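青いプラスチックのトレイを二か月使った感想

評価：★★★★☆
投稿者：Ditte Mogensen
2024年4月17日（水）

子どものころの習慣で、今でもブロックで遊びます。日本に住んで長くなりましたが、日本語はまだ勉強中ですので、変な文があったらお許しください。

二月に、Lyimoという店で、浅いプラスチックのトレイを買いました。色は青と緑で、一枚639円でした。今回は、おもに青いほうについて書きます。緑のほうは形が少し気に入らなくて、あまり使っていません。

前は、ブロックを深い箱に入れていました。小さい部品を探すとき、いつも手で底までかき回しますから、音が大きいです。夜は隣の部屋の人に悪いと思いました。トレイに広げると、ほしい部品が目で見つかります。これが一番よい点です。

私は色ごとに分けて、トレイに出しています。オレンジ色のブロックは80個以上持っていますが、一度に全部は出しません。全部出すと重なってしまい、深い箱と同じことになります。少しだけ出して、足りなくなったら足す、という使い方がよいと思います。青い底の上では、オレンジ色がとてもはっきり見えます。目が疲れた日の夜でも、長い棒の形と小さい部品をすぐに区別できました。反対に、青いブロックを入れると見えにくいです。あたりまえのことですが、買う前には考えませんでした。

縁の高さについては、意見が二つあります。指を横から入れやすいのは便利です。でも、急いで部品を押すと、縁をこえて机に落ちることがあります。私は一週間に4回ぐらい床をさがしました（赤い部品はじゅうたんの色と似ていて、まだ一つ見つかりません）。縁があと少し高ければ、星を五つにしたと思います。

掃除はかんたんです。ぬるいお湯で洗って、布でふくだけです。ただ、角のところにほこりが残りやすいので、私は古い歯ブラシを使っています。傷は、底に細い線が少しつきました。気になるほどではありません。

白い机に置くと、底が少しすべります。友人のVilladsさんにすすめられて、下に薄いゴムのシートをしきました。それからは動かなくなりました。シートは別に買わなければなりませんので、その分のお金も計算に入れてください。

重ねてしまえるかどうかも試しました。同じ色どうしならよく重なります。青と緑は形が違うので、うまく重なりません。同じシリーズだと思って買ったので、ここは少し残念でした。

小さい子どもといっしょに使う人には、二枚あるほうがいいと思います。一枚は出す用、もう一枚は組み立てたものを置く用です。大人が一人で遊ぶなら、一枚で足ります。私は来月、青をもう一枚注文するつもりです。
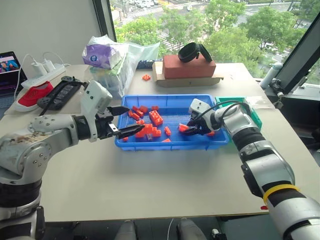 Oluf Thygesen
うちも同じ店のトレイですが、すべり止めには薄いシートより、台所の引き出し用のマットを切って使うほうが安くすみました。青いブロックが見えにくい件は、白い紙を一枚しけば解決します。縁の高さは私も不満で、部品を落とすたびに机の下にもぐっています。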